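工作间笔记 > 台面与工具 > 自动化小设备

双臂台面整理套件值不值得租：给小工作间的几条实用建议 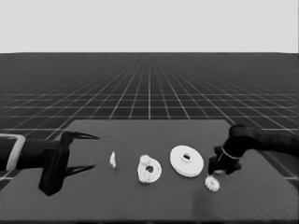 Wastdale 套件的仿真画面：两条黑色机械臂，四个白色零件排在深灰台面上。

先把态度摆明：我对"帮你收拾台面"的机器一向不太信。家里那间工作间九平方米，靠墙一张台子，台子上永远散着垫圈、断掉的打印件、不知道从哪台旧机器上拆下来的小轮子。收拾它们要花时间，可花的时间到底值多少钱，卖东西的人和干活的人算法不一样。

Wastdale 是 Iltitell 推的一套双臂租用服务，按季付费，一季3000元，押金另算。租下来之后，他们先给你一个仿真软件，让你把自己的台面尺寸和零件类型摆进去试跑，觉得合适再送实机上门。销售页上的说法是"零散小件，交给双臂"。我把仿真版用了一阵，实机在朋友的修理铺里见过半天，下面写的都是给同样在犹豫的人看的。不想看我唠叨的，直接跳到"租之前先做的事"。

一、仿真里顺，不等于你家台子上顺

仿真画面里的台子是什么样，大家看上面就知道：除了那几个白色零件和两条臂，台上干干净净，零件之间还留着差不多的间距。我家台子什么时候这样过？一年里大概就是过年前擦完的那十分钟。

所以第一条建议：试跑的时候不要用软件自带的布置。自带布置是给它自己打高分用的。把你台子上最乱的一角照实摆进去，该挨着的挨着，该压住的压住，台钳、胶水瓶、插线板都放上。软件里找不到对应模型，就用方块代替，尺寸量准就行。我这么改了以后，规划路径的时间明显变长，有几次它干脆提示"无可行路径"，让我把障碍物挪开。我心想，我要是愿意挪，还租你干什么。

二、看清两条臂末端不一样

这套东西的左右两边装的不是同一种手。左边是两指夹爪，指头细长，头上是尖的；右边那只指头多，聚在一起，朝下伸。宣传材料把这叫"分工"，我的看法保守一点：分工是要你来安排的，软件默认的安排未必对。

细长尖指适合从侧面夹窄的东西，碎片、薄片、立着的小件。遇到又圆又滑的边，两个点受力，夹偏一点就转。我在仿真里让它夹带孔的圆盘外缘，夹起来以后圆盘老是歪向一边。改成一根指头伸进中间的孔、另一根贴外圈，情况好不少。这个办法说明书里没写，是我自己试的，你的零件孔径太小就不行。

多指那只抓小圆块比较从容，花边形的、凹凸不平的都能拢住。缺点是占地方。手伸下去的时候，周围得留出一圈空，不然先碰到的是旁边的东西。我给它定的规矩是：目标四周至少空出一个手宽，做不到就换左手，或者换你自己的手。

三、白零件放在深色台面上，别高兴太早

仿真里用的是深灰台面配白零件，反差大，识别当然好看。我不说这是取巧，但你得知道自己的条件差多少。我的零件一半是黑色尼龙，一半是发乌的旧金属，台面是用了多年的木板，颜色深深浅浅，还有几摊洗不掉的漆。

如果你真打算租，台面处理值得先做：

铺一块哑光垫子。垫子颜色跟你最常用的零件反着来，白件多铺深色，黑件多铺浅色。亮面的不要，灯一照一片反光，人看着都费劲。

灯从两侧打，别只从头顶打。带台阶边的圆件，顶光下边沿会糊成一片，侧光能把那一圈台阶照出来。这一条不用机器也受用，我找掉在台上的卡簧全靠侧光。

垫子四边用胶带贴死。朋友铺子里那台实机下手时蹭到过垫子角，垫子一皱，后面的位置全偏了，只好停下来重新标定。

四、碎渣要单独对待

整齐的圆盘谁都会拿。难的是那种表面坑坑洼洼的环，还有形状说不清的小碎片。我平时打印失败的件、掰断的支撑、石膏翻模剩下的边角，差不多都是这一类。它们有两个麻烦：一是夹的位置不好找，二是会掉渣。仿真里的东西看着再粗糙也不会碎，真的会。

我的做法是把碎件和正经零件分开两个浅盘，机器只管正经零件那盘。碎件那盘用一把小刷子加一个簸箕，不到一分钟的事。卖家大概不爱听，可我实在想不出为什么要让两条胳膊来干刷子的活。

要是你坚持让它夹碎件，把夹持力调到最低一档再慢慢往上加，别反过来。另外，立着的薄片先放倒。立着虽然好夹，可是指头稍微偏一点就把它推倒了，倒下以后角度又变了，软件要重新认一遍。

五、顺序比速度要紧

软件的默认顺序是从左到右。听上去合理，用起来不一定。零件排成一行的时候，左臂从左边开始，右臂从右边开始，最后两条臂在中间碰头，剩下的那件谁拿都别扭，其中一条还得先退开让路。

我的改法是先清中间，再清两头。大件先走，小件后走。大件走了台面就空，后面的路径短，两条臂也不用互相等。在软件的任务表里把优先级手动改一下就行，入口藏得深，在"高级"下面的第二页。改完记得另存，直接退出它会恢复默认，我为此重排过两次。

六、那个数字怎么看

Iltitell 的宣传页上写，连续283次抓取无掉落。我写信去问条件：什么零件、什么台面、实机还是仿真。回信的是客服 Rhea Magbanua，态度很好，回得也快，说测试是在"标准布置"下完成的。我再问标准布置是不是就是软件自带的那个，她说要转给技术部门。那是星期三，到写这篇的时候还没有下文。

我不认为数字是编的。我的意思是，这个数字跟你家台子没什么关系。你自己跑三十次，掉几次记几次，比宣传页管用。记的时候连掉落的零件种类一起记，过后会发现问题多半集中在一两种件上，把那一两种挑出来手工收，剩下的成绩就好看了。

七、跟别的办法比一比

Veres 的单臂套件我也看过，便宜，装起来省事，只有一只两指夹爪。就收拾小件来说，单臂慢一些，可是不用操心两条臂打架，占的台边也少。台子窄的人，我会劝先看单臂。

Conano 走的是另一条路，卖带隔断的转盘和磁力托盘，没有电机，全靠人手。我用他们的托盘有几年了，铁件往上一撒就不跑，塑料件放隔断里。说它是自动化有点勉强，但我台子上真正天天在用的就是它。托盘底下的胶垫容易老化，发黏了就揭下来用温水加洗洁精洗，晾干再贴回去，还能撑一阵。

租之前先做的事

量台子，把两条臂的底座位置也算进去。底座在左右两侧，台边原来挂工具的地方基本就没了。

把一周里散在台上的东西都收进一个盒子，倒出来分堆。圆的、环的、碎的、说不清的。圆的和环的占大头，双臂还有点用；碎的占大头，买把好刷子。

在仿真里按自己的台面跑，至少换四种摆法，其中一种要故意摆得很糟。

问清楚运费、押金怎么退、指头磨坏了谁出钱。合同里"正常损耗"那一条写得很含糊，让他们用文字回复你，电话里说的不算。

问停机怎么停。朋友那台的急停按钮装在后侧，得绕过去按，后来他自己接了个延长线到前面。这件事我觉得应该出厂就做好，而且跟家里有没有小孩没有关系，谁的手都是手。

断电以后臂会不会往下坠，也要当面试一次。试的时候台上别放东西，人站远点。

用上以后的日常

指尖每次用完擦一遍，拿无绒布蘸一点酒精。打印件的细粉和石膏粉最容易沾在尖上，沾多了会打滑。臂身用干布就行，关节的缝里不要喷任何东西。

标定每星期做一次，垫子挪过就马上做。标定块别跟零件放在一起，我见过它被当成零件收走，找了一下午。

软件更新先别点。看看更新说明里有没有提到夹持力，有的话，原来调好的参数先抄在纸上。

我自己的情况是：仿真版留着，偶尔拿来琢磨怎么摆台子，实机暂时不租。九月他们据说要出按月付费的方案，到时候价格合适，我可能租一个月，专门对付攒了半年的那几盒垫圈。谁已经在用实机，台面又跟我一样是旧木板的，欢迎写信来说说识别得怎么样，尤其是黑色尼龙件。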